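Prondeo Pebble wallpaper, sage and dusty pink

Home > Wallpaper > Bedrooms > Prondeo Pebble

Product no. 3330
Sold by the roll, paste the wall, in stock

I've had a soft spot for pebble patterns ever since I papered my own back bedroom in one (badly, I should add, with a seam behind the door that I still see every night). So when the Prondeo range landed in the shop I took the first roll home before I'd even put it on the website. It's lovely stuff! The ovals overlap and drift about, so you don't get that stripy look some repeats give you once you step back, and the colours are quiet enough that you can sleep in the same room as them.

It's a non-woven paper, so the paste goes on the wall and the paper goes on dry. If you've only ever done it the old way, with a pasting table and a soggy length folded over your arm, you're in for a treat. You can do a small bedroom in a day and still have the evening to put the furniture back.

What you get

One roll of Prondeo Pebble, wrapped, with the batch number on the label. Please check that all your rolls carry the same batch before you open any of them. I pick them together when I pack an order, but if you come back for one more in a month's time I can't promise a match, and greys are the very worst for showing it. Paste isn't included. I sell Flomex ready-mixed in tubs and that's what I use myself. It's thick, it stays where you put it, and it wipes off the skirting with a damp sponge if you catch it early.
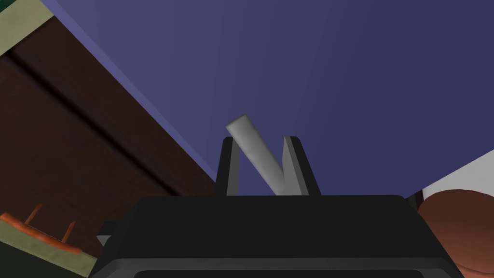 How much to order

Measure round the walls you're papering, then the height from skirting to ceiling, and put both into the order form. I do the sums by hand and I'll email you if I think you've gone short. Doors and windows I'd mostly ignore, unless you've got patio doors or something equally huge, as the offcuts rarely turn out to be a useful size.

The pattern is a half drop. That means each length is shifted down against the one before, and you lose a bit off the top or bottom of every strip. People forget this and ring me up on a Sunday with one strip to go. Buy the extra roll. Unopened rolls can come back to me within 12 weeks and I'll refund them in full, you just pay the postage.

One wall or all four?

I get asked this more than anything. With a pattern as busy as this I'd go for one long wall, probably the side one you see as you come in, and keep the rest plain. A dark green works beautifully with the sage in it, and I've a weakness for brown next to the pinks, which sounds like a 1970s boarding house but is really quite restful. Dark ceilings are having a moment too. I was doubtful, then I tried one in January and I haven't painted it back.

If you do want it on all four walls, start in the corner that's hardest to see, because the last join never lines up and you want that bit of bad luck behind a wardrobe.

Getting the wall ready

Fill, sand, wipe down, and let it dry properly. New plaster wants sizing first. Old gloss paint needs a good rub with coarse paper or the Flomex will just slide about on it. I use a Nolte block for this, the long one with the handle, and it's on the tools page if your arms are as feeble as mine.

If you've got a strong colour underneath, give it a coat of white or you may find it ghosting through the paler ovals. I learned that one over a very orange wall.

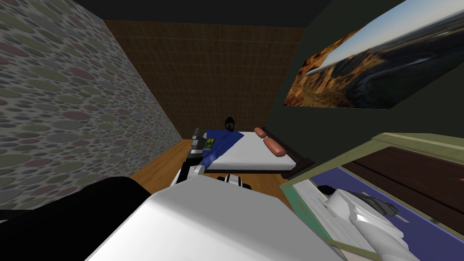
Page last changed: May 31, 2023

Hanging it

Draw a plumb line for your first strip and don't trust the corner, however new the house. Paste a patch a little wider than the strip, hang from the top, and smooth from the middle outwards with a brush or a plastic smoother. Go gently with the smoother, as the surface marks if you really lean on it. Trim with a fresh blade, and I do mean fresh, I snap mine off after every cut.

Match the ovals at eye level first and let any tiny drift happen up by the ceiling. The big ovals are the easiest to line up by, and the small ones tend to follow along.

Looking after it

It's wipeable, which isn't the same as scrubbable. A barely damp cloth for finger marks, nothing with bleach in it. I wouldn't put it in a bathroom, though a cloakroom without a shower would be fine. It holds its colour well in a sunny room, going by the strip I've had taped up in my shop window.

Samples and the Grader card

Samples are A4 and come by ordinary post, 6 to an order at most. Do tape them up and look at them in the evening with the lamps on, because the beige goes a good deal warmer. If you're matching paint, ask for the Grader card as well, it shows all the colours in the paper as separate patches and you can take it along to the paint counter. Please post it back when you're done, I only have a few!

Goes well with

Flomex ready-mixed paste, tub
Nolte sanding block, long handle
Prondeo Plain in sage, product no. 812

Delivery

Rolls go out by courier in a stiff tube, and orders in before noon are usually packed the same day. If a roll arrives with a crushed end, send me a photo before you hang it and I'll put another in the post. Once it's on the wall I'm afraid I can't take it back.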